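Tips > Film Nights > Popcorn and Snacks

I do a film night at mine most months, and October is always the busy one – everybody wants something creepy. So, the popcorn! I use 200 g of kernels for the whole sofa, in my biggest lidded pan, with just enough oil to coat the bottom. Put three kernels in first, wait for them to pop, then tip in the rest and take the pan off the heat while you count to 30. My friend Lovely Lagman taught me that and I've hardly had a burnt batch since (apart from the night we watched Fandier, when I got too caught up in the opening song).

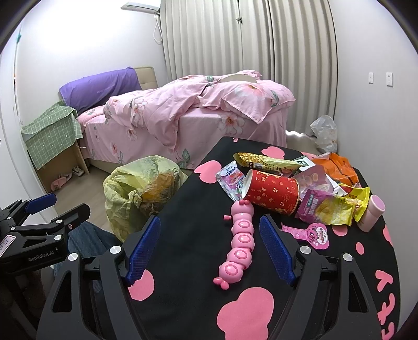
Salt goes on while it's hot, and grind it fine first or it all ends up at the bottom of the bowl. For sweet, melt the butter and sugar in a separate pan – never pour sugar in with the kernels, you'll be scrubbing until the credits. If it does stick, soak the pan overnight with a spoonful of bicarb.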